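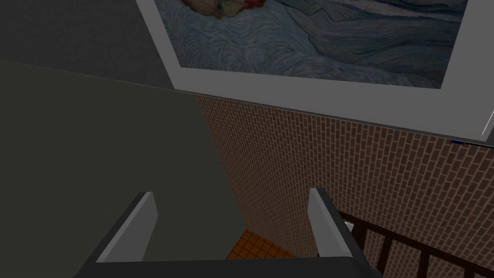 March, bench notes, lime mortar trials

7:40. Shop was 62 F at the bench when I came in, a little cooler by the back door. Uncovered the first set of test prisms. These are the ones made with the Grutdale sand, one part lime putty to three parts sand by volume, no additives. Surfaces are firm to a fingernail except on the two that sat nearest the heater. Those have fine cracking across the top and I am leaving them out of the strength set. I will keep them on the shelf with a tag so we have something to compare against when the next batch goes in.

Weights before noon. Prism 1 came in at 361 g, which is close to what I had for the same mold size last fall. Did not weigh the cracked ones.

Sieved a fresh bag of the Grutdale. It has more fines than the last delivery and a brown tint that will show in the joint. Washed a small amount in a jar and let it settle. The silt layer was thicker than I like. If we use this sand for the Lacerda house we should wash it or blend it with something coarser. I lean toward blending. Washing takes up the whole sink area and the sand never drains enough by the next morning to batch it by volume with any confidence.

Blend trial: two parts Grutdale to one part Zurine coarse. Dry color is closer to the old joint sample from the north side of the house. The old sample has lumps of unmixed lime in it, some the size of a lentil, and small black specks I took for coal ash. We are not going to copy the ash. The lumps would come on their own if we went to a hot mix, but I do not want to start that on a job with a fixed end date.

Putty used today is from the older tub. Poured off the standing water, took the putty from the middle. Knocked it up for 35 minutes in the small mixer with no added water. It looked too dry for the first half of that and then came together. Please do not add water in the first ten minutes even if it looks like gravel. The last batch was drowned that way and it shrank off the brick on both sides of the joint.

Pointed up the small brick panel with the blend. Raked the joints to twice their width, brushed them out, misted twice, then waited for the shine to go off the brick before filling. Pressed the mortar in with the narrow iron in two passes. The bottom three courses got the Jusasik putty for comparison. It is stiffer out of the tub and drags on the iron, but it stayed cleaner at the edges. Hung damp burlap over the panel with plastic outside that.

2:15. Lifted the burlap and pressed a thumb in the top joint. Still takes a print. Left it alone.

Open items: whether to beat the joints with a stiff brush or leave them off the iron. The old work on the house has weathered back so far that the original finish is hard to read. Under the porch roof, where rain never got to it, there is one stretch that looks struck flush and then brushed. I would go by that stretch.

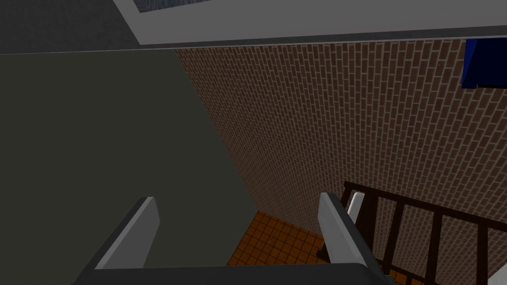
Reply penciled in the margin the next morning: go by the porch stretch for the porch only. The chimney side was repointed at some point with a harder mix and the finish there is a different hand. Also check that the Zurine bag is the washed grade, as the last one had salt in it and bloomed white on the sample board.

Checked the bag. It is the washed grade, lot 276. I put a spoonful in distilled water anyway and will let it evaporate on a black tile.

Agree about the chimney. I had been treating the whole house as one job for the finish and it should be split in two on the sheet. Beating brush for the porch, decide the chimney after we have cut out a section and seen how deep the hard mix goes.

To do: re-mist the panel morning and evening. Order one more sack of the coarse. Scrape the mixer drum, it has a crust at the back that is breaking off into the batches.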